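Home Diary Bench notes Archive Contact

We use cookies to remember your settings. Accept / Manage

Monday, late

Started on plastic bags again. The question I set myself in January was whether a two-finger gripper can do the boring half of kitchen and packing-bench work, and bags are where the answer keeps going soft. A mug has a shape. A bag has a shape until you touch it, and then it has another one.

The count stands at 651 grasps logged on bags alone, out of around 4,000 for all items. Cups, boxes and tins are close to done. I would let the arm clear those from a counter while I was in another room. I would not say the same for bags, tea towels or anything with a drawstring.

Faults today fell into two groups. In the first, the fingers closed on a single layer of film when I wanted both, so the bag opened as it came up. In the second, the grip was fine but the bag slid down the pads during the move. More force fixes the second fault and does nothing for the first. It also flattens whatever is inside, so bread is out.

Swapped the pad material in the afternoon. The Jestano rubber is softer and holds film well when it is clean. Flour ruins it. After 15 bags from the baking shelf it needed a wipe with alcohol, and a person in a bakery is not going to stop for that. The older pads are worse when clean and about the same when dirty.

Read the Rashidi write-up over supper. They fold shirts at a fair rate, but every shirt is laid flat first by hand. I would call that half a chore. The trial at the Drostness depot is nearer to what I care about: mixed items, bad lighting, staff walking past. Their arm picks well until two bags cling together, then it lifts both and carries on as if nothing happened. Mine does the same. A scale under the bin would catch it for very little money, and I have added one to the parts list.

Speed is still poor. A person lifts a bag, shakes it open and drops a loaf in without looking. My best run does the lift only, and slowly. The shaking open is not even on the schedule until Jilo has its second arm, and I don't expect that to be wired before the colour calibration is sorted out.

So, for the record, my present view. Rigid items on a clear counter: yes, with a fence or a patient household. Bags already standing up: mostly. Bags lying flat, wet cloth, anything stuck to anything else: no, and 2,000 more grasps of the same kind probably won't change it. The data needs more variety in film weight and in how the bag is left lying.

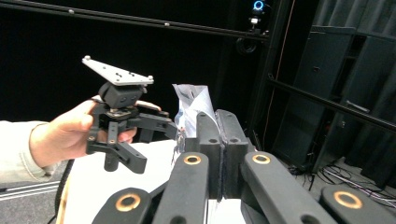 Tomorrow I will sort the bags by film weight before logging any more, and run the thin ones on both sets of pads. The cupboard has plenty of thick ones and hardly any of the produce sort, so a trip to the grocer comes first.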